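Laundry sorting, Malik build: notes from the second half of term

The club has two arms on a shared table this year and one task, called Mendine on the whiteboard and "the laundry thing" by everyone else. Garments start in a pile. They have to be separated, stretched out flat enough to be recognized and put down in the right place. We drive the arms by hand through a pair of leader arms, record everything, and train on the recordings afterwards. I look after the grippers and the logging, so these notes lean that way.

We closed September with 2798 logged grasps, counting the failed ones. A failed grasp stays in the log with a reason code. Last year's team deleted theirs, and their policy had no idea what to do when it came up with nothing in its jaws.

Fingertips

The Malik fingers are the third revision. The first two had rounded ends, which slid over knitwear. The current ones are chamfered, so when they are shut the pair makes a blunt wedge that can be brought down beside a cloth and pushed under the edge. There is a recess partway down each finger to save weight. The colour is dark grey and the finish was never going to stay clean.

What we settled on for thick fabric is to approach with the jaws closed, touch down next to the corner, open, then take the corner from the side. Going straight down with the jaws open works on the thin stuff but bunches up a heavier cloth and tends to grab two layers. The wrist camera loses detail when cloth moves this close to it, so any frame where the fabric is smeared gets a lower weight in training. We argued over dropping those frames outright. I was against it, and the weighting is the compromise.

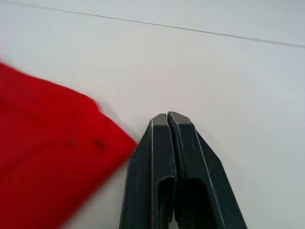

Two-arm handover

Small items are worse than big ones. A sock has no corner worth the name, and once it is lying on the table the fingertips hide most of it from the wrist view. The procedure is to pick one end, lift clear, bring the second gripper in horizontally from the opposite side, and pull until the item is straight. Only then does the head camera get a shape it can classify.

Tension is set by position alone, as we have no force sensing at the wrist. The operator stops when the item looks straight. The script then holds for 75 control steps and saves the classification frame. Too much pull and one end pops out of the jaws – reason code 17, the most common entry in the log after plain misses.

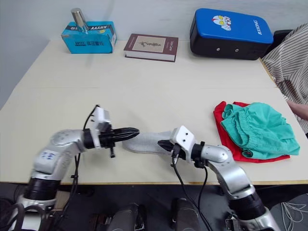

Flasta wrote under the last post that holding position with both arms is asking for trouble, and that one side should be left compliant so the fabric sets the distance. Their team at Zakholm did it that way and stopped losing items during the stretch. The cost was a slower hold and a fair bit of tuning on the compliant side.

I think that is right, and I had been putting it off. The controller does support a softer mode per arm, but our logger assumes identical gains on both sides and writes a single value to the header. That is fixed on a branch now. If someone pulls main and wonders why the header has an extra column, that's why.

Open-jaw approach on thin fabric

With lightweight woven pieces the limit is choosing where to grab. A crumpled garment gives the wrist camera a lot of ridges and almost no outline. Operators go for the nearest fold, which is fine for lifting and poor for unfolding, as the piece comes up as a lump. I have asked everyone to go for a free edge where one is visible, and to line up with one finger over the cloth and the other over bare table before closing. 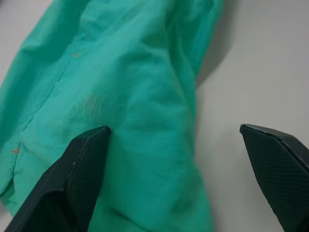

It takes longer per attempt. The edge-first grasps gave a usable spread 69 percent of the time on thin items, and the nearest-fold ones were well under that, though the samples are uneven and two of the operators learned on the old fingers.

Still open: the left wrist cable catches when the elbow folds in past its normal range, and I want a longer loop on it before the next recording block. The fingertip STL in the shared folder is out of date. Use the one in the Malik directory, and check the screw length before you print a full set – the recess is deeper than it was.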